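We use cookies to remember your settings and to see which pages are read. Accept all | Manage choices

Folding on the bed
13th February

She has rented the same upstairs room in Balness for six years, and in that time the bed has been the only surface big enough to fold anything on. There is a table in the kitchen but it is shared, and there is usually somebody's breakfast on it.

"I did try an ironing board," she says. "It lived behind the door and fell on me. So it's the bed."

The bed has a mat on it, made of small bamboo tiles strung together in rows. She bought it for sleeping on in hot weather and never put it away. It cost 70 at a household shop in Traltville, second-hand, with a few tiles missing that she has since had replaced. The pink flowered sheet stays underneath.

"People think it must be uncomfortable. It's cool on your back and it's flat. A mattress with a duvet on is no good for folding, everything sinks. On the mat a shirt stays where you put it."

Does it catch on the clothes? Sometimes, she says, on the thin ones. She had a pair of tights ruined by a broken tile. Cotton is fine. She wipes the mat with a damp cloth when she changes the sheet, and leaves the window open afterwards.

Most of what she folds is black. She wore a uniform at Rathnayake, the catering firm, for her first two years in Balness, and when she left she kept buying the same sort of thing out of habit.

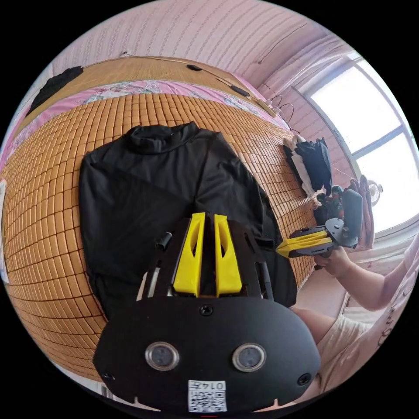
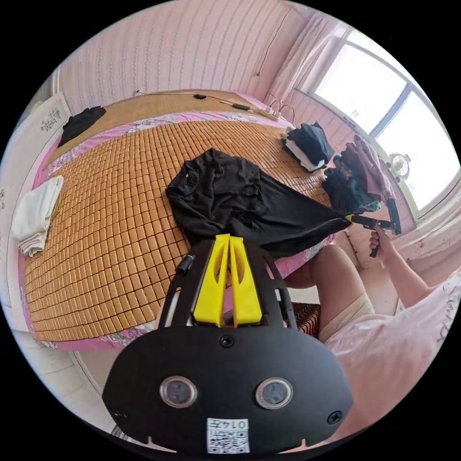
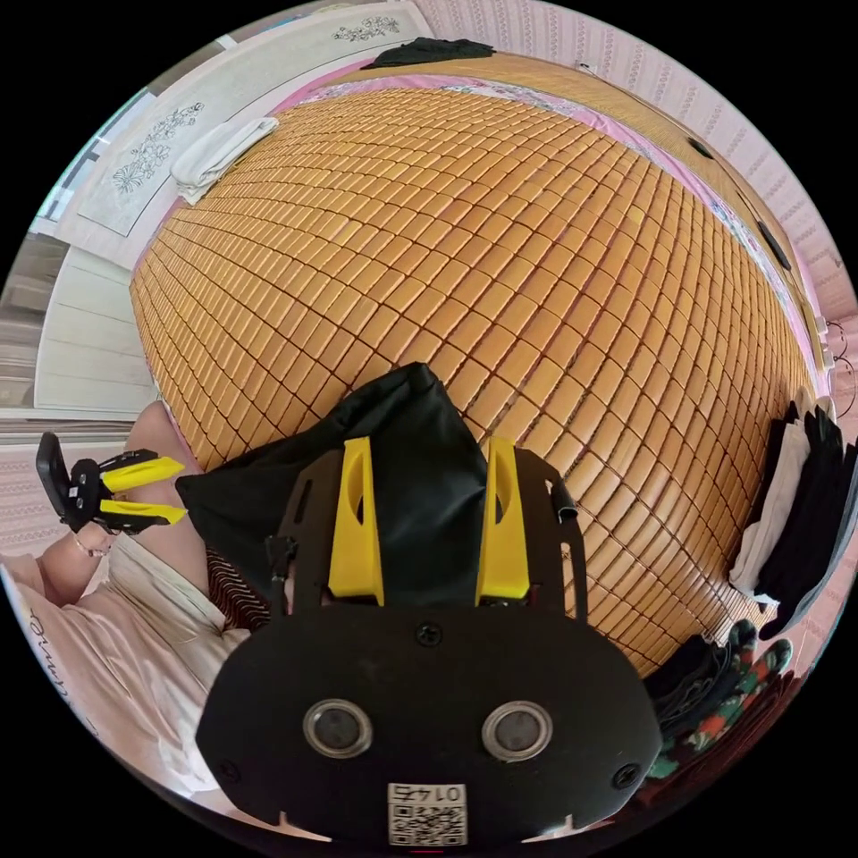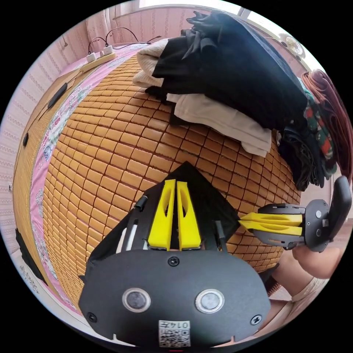

"The trouble with black is you can't see what you've got. You pick up a heap and it could be a T-shirt or it could be a bag. I shake everything out first and find the collar, then I know which way up I am."

She likes to do long sleeves before short ones. The sleeves go across the body one at a time, then the sides come in, then she folds from the hem towards the neck. A high collar she leaves until last and presses down with her hand. T-shirts she pulls straight by the bottom corners, hard enough to get the twist out of the seams. Bags get flattened and folded in half with the handles tucked in.

"My mother folded in thirds and I fold in half. She used to redo mine when she visited. I let her."

Towels go in a pile of their own near the edge of the bed, so they can go to the bathroom shelf without disturbing the rest. She folds them lengthways first because the shelf is narrow. The landlord put it up and it has never been quite level - she keeps the heavier things at the left.

I asked how long it all takes. She gives it 30 minutes on a wash day and stops when the time is up, finished or not. Anything left over goes on the chair. She used to leave it on the bed and push it to the far side at night, and then found she was sleeping next to a pile of jumpers for most of a week.

In March she is moving to Tostby, to a flat with a proper chest of drawers. She has already been through her clothes once and taken two bags to the charity shop. The second sort will be harder, she thinks, as what remains is mostly things she wears.

"I've got a lot of black tops that are nearly the same. I can tell you the difference between them. I don't know that anybody else could."

The mat is going with her. It rolls up, though it is heavier than it looks, and she plans to tie it with two old belts and carry it down the stairs herself. The new bedroom is smaller and she hasn't measured whether the bed there is as wide as this one. If it isn't, the mat will hang over the side.

"I could take a few rows off, I suppose. It's only string. I'd sooner leave it as it is."

She is less sure about the curtains. They belong to the room, but she has washed them every spring and has grown fond of them, and she means to ask.

Sign up to our newsletter for new interviews by email. Enter your email address | Subscribe | You can unsubscribe at any time.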